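Home | Contents | Previous | Next | Glossary
Print this page | E-mail this page

Chapter 4
What a Care Label Can and Can't Tell You

Most people learn laundry from whoever did it at home, and most of what they learn has never been tested. This chapter asks you to doubt it for a while.
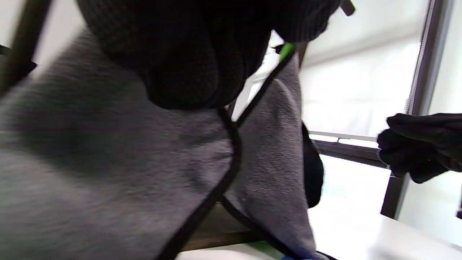
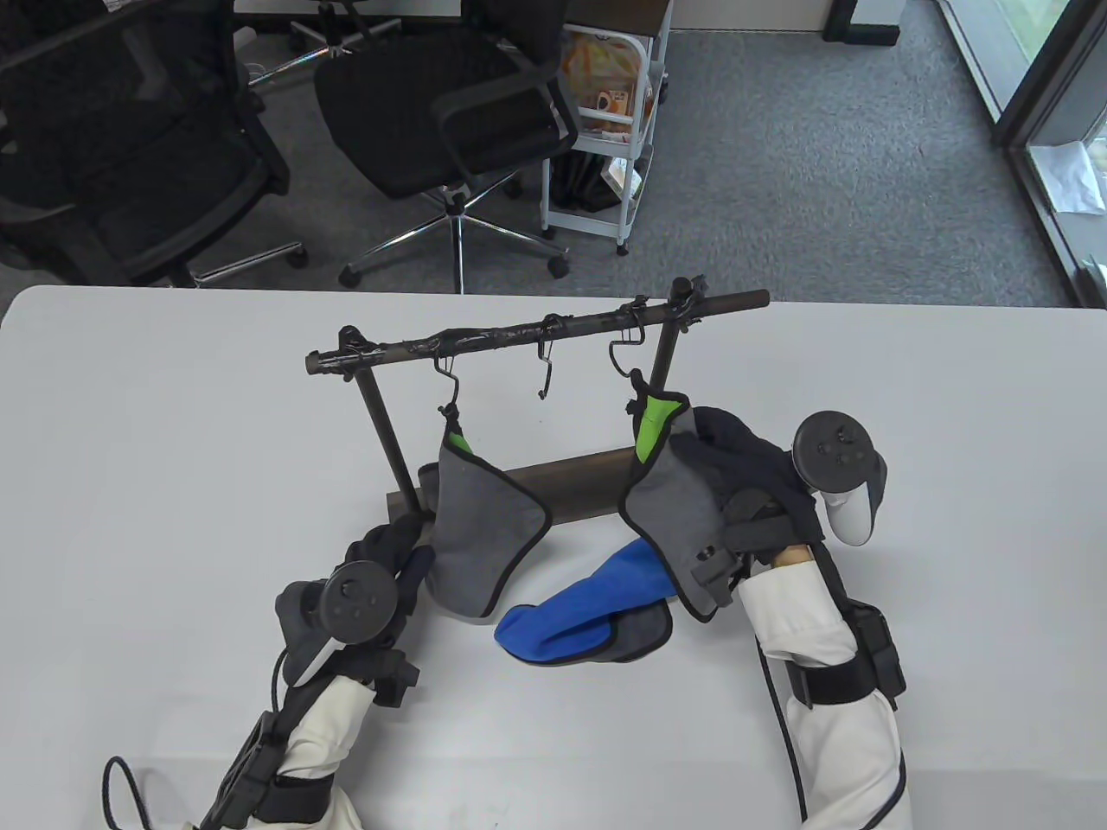 Gray cloth in both pictures; green linings in the second.

Khanyisile Mabuza
Lecturer in Textile Care, Jornumside

Take the claim that clothes must be sorted by color. Sometimes they must. A new dark garment can shed dye, and a pale one will pick it up. But how long does that go on? Older manuals say forever, or at least they never say when to stop. In the Masilela wash trials, 52 colored cotton garments were washed with white test strips, and by the sixth wash only 16 still marked the strip. I would not build a law on 52 garments. I would still take them over a proverb.

Or take softener. The Skimon handbook, which many of you will have used in an earlier course, recommends it for "all household fabrics." It gives no source. Softener leaves a coating on the fiber, and a coated towel or cleaning cloth may soak up less water. Why would you want that?

Then there are the labels themselves. A label gives the harshest treatment the maker is willing to stand behind. It may be a cautious guess. "Dry clean only" on a plain polyester skirt deserves a raised eyebrow, while the same words on a lined wool jacket should probably be obeyed, as the lining and the shell can shrink at different rates.

The Starurthorpe survey put 128 household habits to 600 people and asked where each habit came from. "My mother" was the leading answer. The makers of the product came second, and they have something to sell.

Before you read Section 4.1, write down three laundry rules you follow and what evidence you have for each. Keep the list. We return to it in Section 4.5, after the shrinkage tests.

Previous | Next | Back to top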